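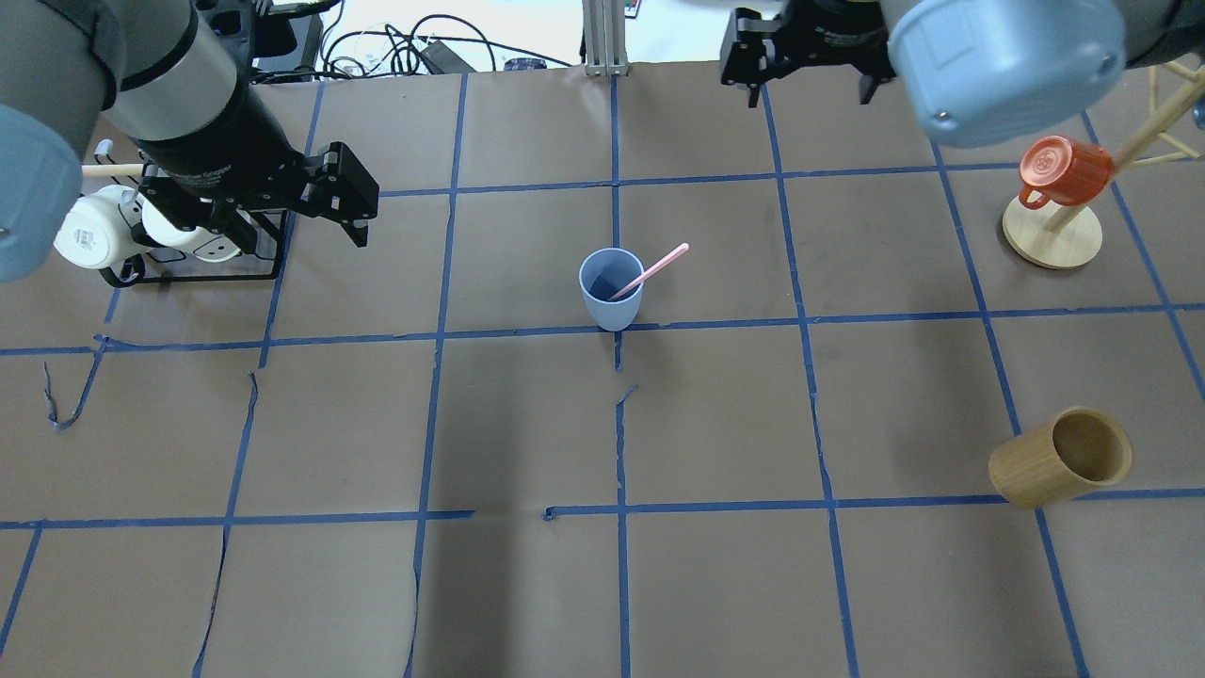
The cup table, Vustport Robot Arm Club

Frequently asked questions, with answers from people who have been burned before

What is this club?
A student group that meets in the evening and tries to get robot arms to handle cups and mugs on a taped paper grid. We call the project Mancuso. It is open to any student at Vustport, and you don't need to be in engineering. You do need to be able to sit through a lot of failed grabs without checking your phone.

Is it true that your robots do the dishes?
No. A poster from last year said so and we have asked for it to be taken down. The arms pick up cups, set them down and work with mugs and racks. Sometimes. There is no water involved and I doubt there ever will be.

The flyer says "AI-powered." Is it?
We train a model on runs where a person steers the arms by hand. Then the model tries to copy what the person did. Whether you want to call that intelligence is your business. I have watched it reach for a mug in a spot where there was no mug, so I hold off on the word.

How well does it work?
Depends who you ask. At the Komeck demo in January we got 27 good placements, and people still bring that number up. They don't bring up how many tries it took, and the log from that day doesn't say either. We now write down every attempt, including the embarrassing ones. If a team shows you a success count with no total next to it, ask for the total.

What is the tape for?
It gives us squares, so we can say where a cup started and put it back close to the same place. It is painter's tape on paper. It wrinkles, it peels, and it was laid down by hand, so please don't quote us a position in fractions of an inch and cite the grid.
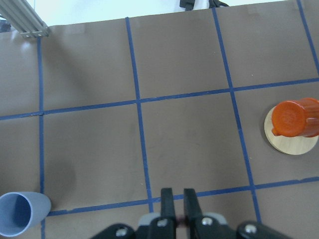
Club Handbook, 2nd printing, p. 11

Why do you knock cups over on purpose?
A cup lying on its side is a different problem from a cup standing up, and a lot of demos skip it. We start some runs with a cup tipped over and some with it upright. If the model only handles the upright ones, then it has learned one easy thing.

How many runs do you need?
We were told 3000. Gwenaël Maillard, who helps with the logs, thinks most of those would be the same run over and over, and I agree. Moving the cup to another square teaches more than doing the same square again. We don't have a proper test to back that up yet, so take it as an opinion.

Will it help me get a job?
I don't know. Some members put it on a resume. I'd be careful with anyone who promises more than that.

What do I do in my first month?
You watch, you reset the table, and you fill in the log sheet. Later you get to drive. Six people is the limit for one session, because past that everyone stands behind the table and talks.

Can we enter the Stekel contest as a team?
Yes, but read the rules first. Last time the rules let you reset the cup by hand after a miss, and almost half the teams did it quietly and called the run clean. Our own entries will list every reset.

Isn't gripping a cup by the rim kind of cheating?

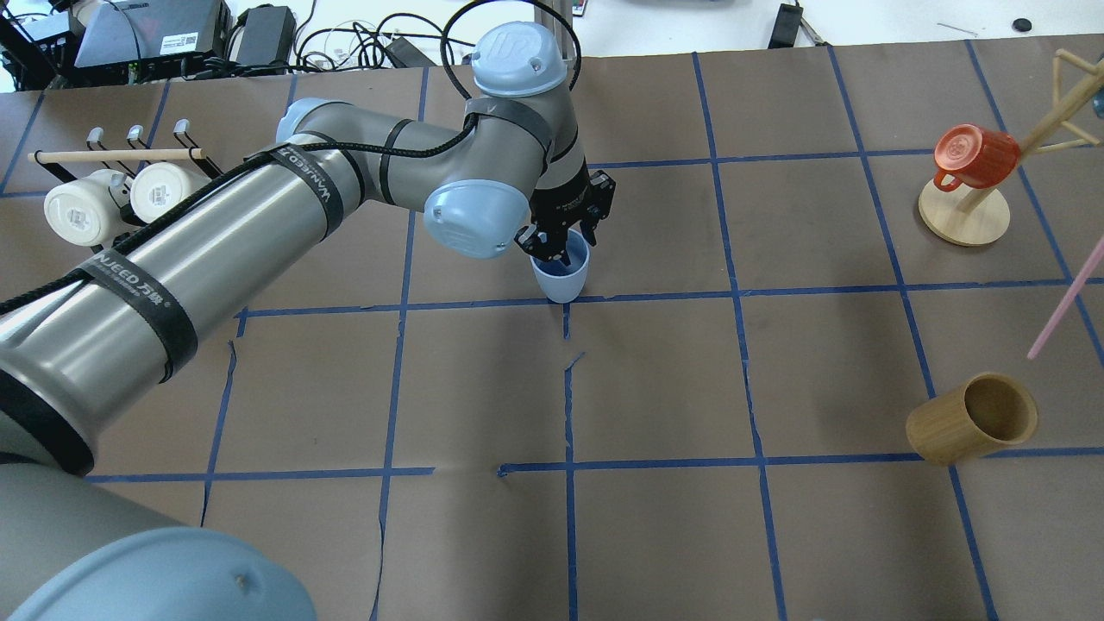

Diệp Hầu wrote in to say that it is not cheating, it is just narrow. A rim grab is fine for a thin plastic cup, she says, but a score built on rim grabs tells you nothing about a mug with a thick wall, and the club should report the two separately before it brags about either one.

Fair enough. The log sheet now has a column for it. The old results do not, and we are not going to go back and guess.

Do I need to buy anything?
No. Dues are zero. If somebody asks you for parts money, ask them which part.

Who do I contact?
Come by at 6 p.m. and knock. The sign-up form on the old page goes to a mailbox that we can't open anymore.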